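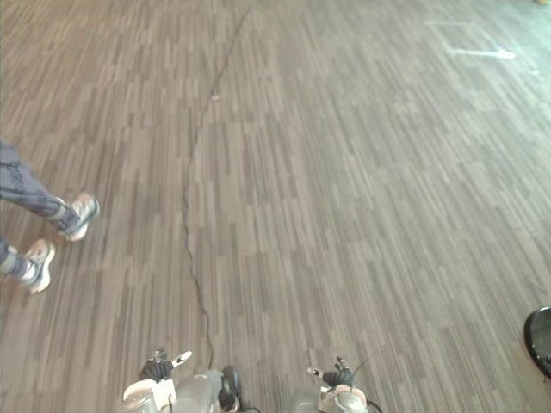 Cables on the floor and people walking through while the robot is powered: what's your rule?

Posted by gorska_lab in Shop Practice, Jan 10, 2024

We run a two-arm mobile robot on a carpeted office floor. It was fine when there were 2 of us. In September we moved in with another team, and now people cut across the test area all day to get to the other side. The robot is usually on, arms idle, sometimes with a data cable run out across the carpet to a desk.

I've been asked to write a one-page rule sheet. What I have so far is tape on the floor and "be careful." Do you let people walk through when the arms are powered but not moving? And does a thin cable need a cover if it's only out for an hour or so? I'd like something people will follow without a fence going up.

Judite Antunes

We went through this at Amaral. The thing that helped was dropping the word "idle" from our sheet. An arm that is powered and holding still can start moving as soon as someone sends a command, so we only use two states now, live and stopped. Live means nobody inside the tape except the operator, and the operator has the stop button in hand, not on the desk. Stopped means motor power is off and the operator has said so out loud. Then anyone can cross.

For the tape, mark the full reach of the arms plus whatever distance the base can roll before it stops. Measure the stopping distance on your own floor with your own load. Ours came out at 46 inches on carpet, at the speed we allow indoors. Don't copy that number. Make the tape a closed shape. If it's a couple of short strips, people can't tell which side they're on.

Cables: if it crosses a walking path, it gets a low-profile cover or it gets rerouted, even for an hour. Check that the base can get over the cover before you buy a lot of them. Use a cover made for carpet, as regular tape lets go after a day. Anything that rolls, stools included, stays outside the line.

You also need a written risk assessment. ISO 10218 and ISO 12100 are worth reading, but a mobile base with arms may fall under more than one standard, so ask your safety person which ones apply where you are.

ileck733

just go wireless. we did and never looked back

Jilance

Wireless is fine for data, but please don't assume the e-stop can go over the same link. Ask what the robot does when the signal drops. Ours coasted a little the first time we tried it.

To add to Judite's post, give the people crossing a better route. We moved one row of desks and opened a path along the wall, and most of the foot traffic went there by itself. The rule sheet got shorter after that. Also put the operator's name on a card at the edge of the area so visitors know who to ask.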